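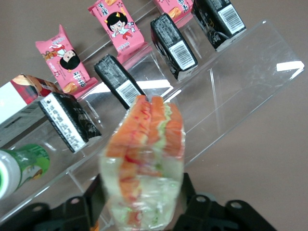
Shelf Handling Study Enters Second Phase

September | By Tane Trevaskis

Home | News | Projects | People | Contact

The Whitelaw laboratory has begun the second phase of its shelf handling study, in which staff members guide a robot by remote control through the handling of packaged food. The first phase, conducted at the Trarport site, produced 866 accepted demonstrations. The target for the full study is 1000.

Operators work with a clear tiered rack of snack packages and with items that are harder to hold, among them sandwiches in plastic film. A wrapped sandwich must be gripped firmly enough to remain upright without crushing the bread, and glare from the film can obscure the view of the wrist camera. Operators are therefore asked to close the fingers slowly and to pause before lifting.

Each session is limited to 60 minutes. Demonstrations in which an item is dropped, or in which a neighboring package is knocked over, are kept in a separate set and labeled by the operator before the session closes. The Udex review group will examine that set at the end of the phase.

Staff members who wish to serve as operators should complete the Virkberg safety module and submit their names to the project office. Previous experience with remote control equipment is not required.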